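The Case for Keeping the Town Reading Room Open on Sundays

The Board of the Homavitz Library District will shortly decide whether to end Sunday hours at the Estis Street branch. The proposal is presented as a modest adjustment to the schedule. This office respectfully holds that it is a serious reduction in public service and should be declined.

The district's own survey, completed in April, received 223 replies. Of these, 91 named Sunday as the only day on which the respondent could visit. Many work six days a week, and others depend on a relative for transportation. A library that is open only while such residents are at work is, for practical purposes, closed to them.

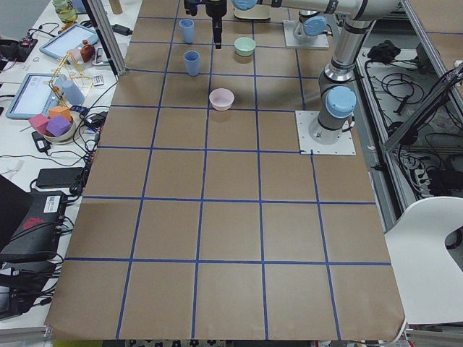 ## What the savings amount to

Closing on Sunday would remove two staff shifts from the weekly schedule. The building would still be heated, insured and cleaned. The lease on the copier would still be paid. In his memorandum to the Board, Murray Landry concedes that the saving is small and argues that it must nevertheless be found somewhere. That is a fair statement of the difficulty, and it deserves a fair answer.

The answer is that hours should be cut where they are least used. The branch opens early on weekday mornings, when most of its regular visitors are at work or in school. A later opening on two of those mornings would recover much of the same cost. Residents who come on those days could come after lunch instead. Sunday visitors have been offered no such alternative, apart from the book return on Tomora Avenue, which has neither chairs nor staff.

## The purpose of a reading room

It has been said in the Board's discussions that most library business may now be conducted from home. Renewals and reservations certainly may. The argument overlooks the residents who have no quiet room at home, or no home connection, and it treats the library as a counter where items are handed over.

A reading room is a place to sit down. Students prepare for examinations there. Older residents read the newspapers there and speak to the people at the next table. Parents bring children who are too young to read and who learn, over several visits, how to behave among people who are reading.
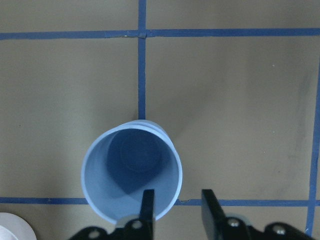
None of this appears in the circulation figures, which record only what leaves the building. Wayne Turcotte raised the point when the Rind branch was reduced to weekday service, and asked that visits be recorded alongside loans before any further change was made. The request was accepted in principle and has not been carried out. The Board is therefore being asked to judge Sunday use on evidence it has already agreed is incomplete.

## Recommendation

The Board should retain Sunday hours at Estis Street for the coming year, adopt the later weekday openings described above, and direct that visits be recorded at every branch. Should the record show that Sunday attendance does not support the expense, the matter can be reopened with proper figures in hand. Hours once withdrawn are seldom restored, as residents near the Rind branch have reason to know.

Written comments may be left at the front desk of any branch until the Board meets.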